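Why I've gone off eating out (and started laying the table at home)

April
By Thomas
3 min read

I used to be the person who booked. Every birthday, every visiting cousin, every wet evening when the fridge looked sad, I was on my phone finding us a table. Well, I've more or less stopped, and I want to have a moan about why, and then say something nice, so stick with me!

It's the noise, first of all. Gresia opened at the bottom of our road last year and I was so ready to love it. The food is lovely, it really is (get the aubergine). But the ceiling is bare concrete and the floor is tiled and the speakers are right over your head, and by the time the bread came I was nodding at things I hadn't heard. My sister told me she was moving house and I said "yum".

Then there's the clock. You get your slot, and they tell you when you sit down when they'll want the table back, which does something horrible to a conversation. I had 68 minutes left when the menus arrived at Fernero and I know that because I'd started checking. Who wants to check? I eat slowly. I like a gap before pudding, and I like a second gap after it where somebody picks at the cheese.

And the bill, oh dear. Dinner there for 3 of us came to £129, with one bottle of wine and no starters. I don't blame the people running these places, their rent must be frightening and I'd rather they paid the kitchen properly. But I'm allowed to notice that I could feed the same lot at home for a week on that and have change for a taxi.

So these days we stay in. The trick, if you can call it that, is that I treat it like going out. Telly off, phones in the other room, the big light off as well. I'm 62 and for most of my life I ate weeknight dinners off my lap, and I was quite snobby about people who laid a table for a Tuesday sort of meal. Placemats! I thought placemats were for people with a sideboard. Now I've got opinions on them. 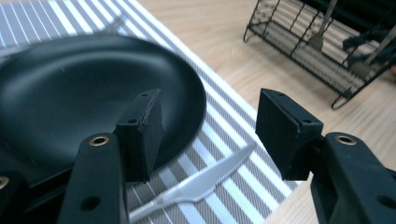
Black plate, stripy mat. Soup looks marvellous on it.

You sit up a bit straighter when there's a proper plate in front of you, and you don't bolt it. The food hasn't got any cleverer, I should say. Last night was lentils. We were still there at ten o'clock, though, arguing about whether the Kemau estate ought to have its bus back (it ought), and I heard every word of it.

I do still go out now and then, for the aubergine mostly, and I go at half past five when it's quiet and the staff have time to chat. Some friends think that's a dreadful hour to eat. They can come to mine at eight and bring a pudding.

Contact | © Thomas, all rights reserved | Back to top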